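Home News Events Kitchen Contact

Shared kitchen: counters and sink from 1st September

The kitchen at Paltholm has been back in use since April, and most of it is working well. The counter on both sides of the sink is the part that fills up. Ermelinda Henriques and Arif Purba went through it last month and put together a short list of what stays out and what goes in the cupboards.

Staying out: the knife block, the utensil holder, the chopstick container and one bottle of dish soap. Everything else goes away at the end of the day. Cups and bowls left on the counter overnight will be washed and put on the shelf by the door, so look there first if yours is missing. 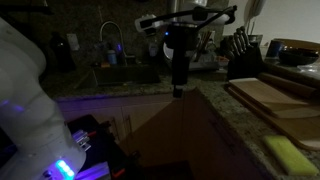

The granite needs a wipe after every use. Oil and soy sauce will mark it if they sit, and the corner by the sink gets the worst of it. Use a damp cloth and a little dish soap. Please don't use vinegar or the lemon spray, which dull the finish. Arif has resealed the stone once already and would like to leave it alone until spring.

Knives are washed by hand, dried and put back in the block. Two went through the dishwasher over the summer and the handles have split. Replacements are on order from Ruvska and cost 40 dollars each, paid out of the kitchen fund.

The faucet was dripping at the base in July. Ansel Dunleavy changed the washer and it has been fine since. If it starts again, turn it off at the valve under the sink and leave a note on the cupboard door.

Intan Oei is keeping the cleaning rota this fall. There are 6 slots open, evenings mostly. Each one takes half an hour and covers the counters, the sink and the floor. Sign up on the sheet inside the pantry door or write to Intan directly.

Chopsticks are running short again. If you have some in your room, please bring them back.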